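Moving back in with your mother at forty-one

My mother's house has a system for everything and none of it is written down. I grew up in it, so you would think I'd have retained some of the rules. I have been back since February and I am still being corrected on the bread bin.

The facts, for those who missed the last post: the flat was sold, the next flat fell through, and the one after that has a damp problem the surveyor described over two pages with what I can only call relish. My mother, Eirlys Mostyn, said I could have my old room for "a few weeks". She has since stopped saying how many.

I've had a fair few messages asking how it's going, mostly from people who sound as if they may be about to do the same thing. So this is for you, and also for my brother Alun, who keeps ringing to ask and then laughing before I've answered.

The room

My old room is now the room where the exercise bike lives. It was bought in a burst of hope some years ago and the display says it has done 842 miles, nearly all of them by my nephew, who likes the beeping. I sleep beside it. In the dark it looks like a thin man waiting to be asked in.

The single bed is the same bed. The mattress is the same mattress, and it remembers me at fifteen and was not prepared for the update. I asked if we might replace it. My mother said it was a good mattress, it was a Vemton, and you couldn't get them now. I looked it up. You can't get them now.

My own furniture is in storage at a place called Martens, out by the bypass, where I pay by the month to keep a sofa in the dark. The unit number is 1533. I know it by heart because you have to say it to an intercom, and then say it again, and then a gate opens that turns out to be someone else's. If you're going to store things, label the boxes on the side and keep one with a kettle, a decent knife and your winter coat where you can reach it. Mine says MISC on the lid, like the other nine.

Money

Talk about it in the first week. I left it until the third, by which point I'd been quietly buying the good coffee and she'd been quietly resenting that I thought hers wasn't good. We now have an arrangement. I put an agreed amount in her account every month, she tells me it's too much, and then she mentions what the oil cost.

I also pay for the broadband, which had been crawling along on a deal last looked at when my father was alive. It's quick now. She uses it to watch a man in Canada restore chairs.

Washing

I have lived alone for most of my adult life and in that time I had one rule for laundry, and the rule was forty degrees. My mother has a great many rules. Towels don't go in with shirts. Nothing with a hook goes in loose. Anything knitted, anything with a bead on it and anything she thinks looks "tired" goes in a mesh bag, zipped all the way, and you don't overfill it.

I laughed at the bags for a month. Then I put a jumper through without one, a nice one, bought in a sale and worn twice, and it would now suit a confident ten-year-old. I own my own set of bags these days. She hasn't said a word about it, and she hasn't said it very loudly. 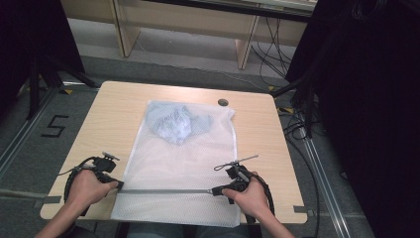

Meals, and the times of them

Tea is at half past five. I'd forgotten that. For twenty years I have eaten whenever I noticed I was hungry, sometimes at nine, sometimes over the sink, and now at twenty-five past five there is a voice on the stairs. If I'm on a work call I have to mouth things at the door like a hostage.

The cooking itself I can't complain about, and I've tried. What I would say to anyone in the same boat is to claim one night of your own early on. Mine was meant to be curry night. The first one went down well, by which I mean she had seconds and then told Beca Gape next door that it had "kept her up". Beca brought round a sponge out of sympathy, and I still don't know which of us it was for.

I've since been moved to soup.

The neighbours

You'll be an item of news. Accept it. Beca's husband Meirion has asked me twice, over the hedge, whether I'm "back back". I said I was between places. He nodded slowly, as if I'd told him about a lump.

They are kind people, though, and I'd forgotten what it's like to live somewhere your bin gets brought in for you. In the flat I knew the man downstairs only as a smell of toast. Here I know about Meirion's knee, both the original and its replacement. When I had that cold at Easter there was a jar of something brown on the step with a note that said TWICE A DAY, and I'm still not certain whether I was meant to drink it or rub it in. I drank it.

Working from the dining table

My boss, Sizwe Nkosi, has been very good about all this. He has now met my mother on a video call, since she walked in behind me with a hot water bottle and stopped to say hello. They spoke for ten minutes. She asked if he was eating properly. He asks after her every week and has never once asked after me.

I do clear the table at the end of the day, laptop and all, down to the last pen. It took two weeks to learn that and it has saved a great deal of sighing. Get a box with a lid. Put your job in it at five.

Sleep

She goes to bed at ten and then gets up again to check the back door. I hear the stairs, the bolt, the stairs. I tried a herbal thing called Restum that Alun swears by and all it did was give me long dreams about intercoms. What helped in the end was going to check the door myself, at five to ten, and calling up that it was locked. She still gets up. But she says goodnight on the way past now, through the door, the way she used to, and I've started waiting for it before I put the light off.

The new place, assuming there is one, should have its second survey next month. My mother has asked if the spare room gets the sun. I said it was more of a cupboard. She said she didn't mind a cupboard.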